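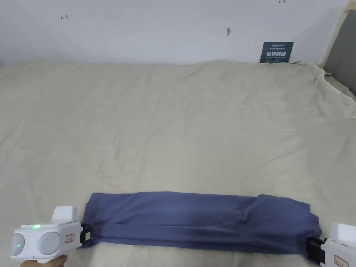

I have worked nights for almost a year now and several people asked me how I sleep in the day. I will write what I know in a thread. I am not a doctor, I pack boxes at the Clamex warehouse in Droltley.

My shift ends at six. The bus takes 35 minutes, so I am at home before seven, when the rest of the building is waking up. This is the hardest part of the whole job for me. Everybody makes coffee and I must pretend it is evening.

In the beginning I came home and went to bed immediately. It did not work. I was lying there with my eyes closed, and in my head I was still reading labels. Now I stay up until eight. I eat something small, I wash, I do one quiet thing with my hands.

Usually the quiet thing is laundry. I fold, I change what needs to be changed on the bed, and I don't look at the phone. After this my body understands that the day is closed.

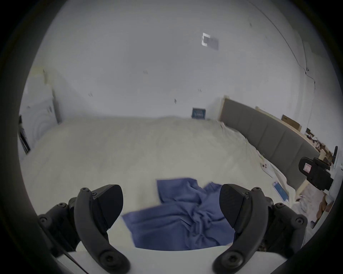

Blue cloth on the bed.

About light. I bought cheap curtains first, and they were a mistake, the sun came through them like through paper. Then I bought a blackout blind from Prumholm and put it up by myself. It leaves a thin line of light on one side. I put a strip of cardboard there and it has stayed for months.

If you wear sunglasses on the way home it also helps. My neighbor laughed at me in winter. I still wear them.

About noise. I tried earplugs, but then I could not hear my alarm and I was late to work once. My shift leader, Costel Coman, did not shout, he only gave me his old fan. It makes the same sound all the time and I stopped hearing the street. I am grateful to him for this fan more than for many other things.

The next problem was the doorbell. I wrote a polite note and taped it on the door: "Night worker, sleeping until 3, please leave packages downstairs." The delivery people read it. My landlady, Mrs. Delić, does not read it, but she knocks very softly.

Food. I stopped drinking coffee after 2 in the morning. The first week was terrible and the second week was normal. On my break I eat soup from home, and I keep the heavy meal for after I wake up.

Days off are a different question, and here I have no good answer. If I live like other people for the weekend, Monday is a punishment. If I keep my night hours, I see nobody. Now I go to bed at four in the morning on free days, somewhere in the middle. It is not perfect — but I can have lunch with friends.

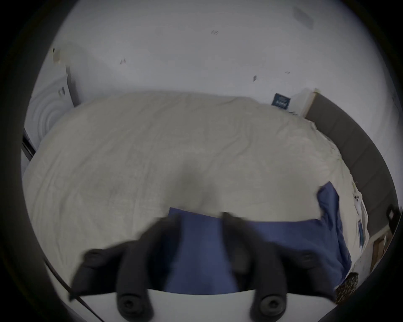 The bed again, and the blue fabric.

The extra pay for nights is around 100 a week in my case. Please calculate this for yourself before you say yes. For me it was worth it when I had debts. In July I will ask to move to the morning shift, and I already told Costel.

I added it up today, Sat 27 March, and slept almost six hours without waking. In the first month it was three, sometimes four.

If you work nights too, please write what you do on your days off. I would like to learn it.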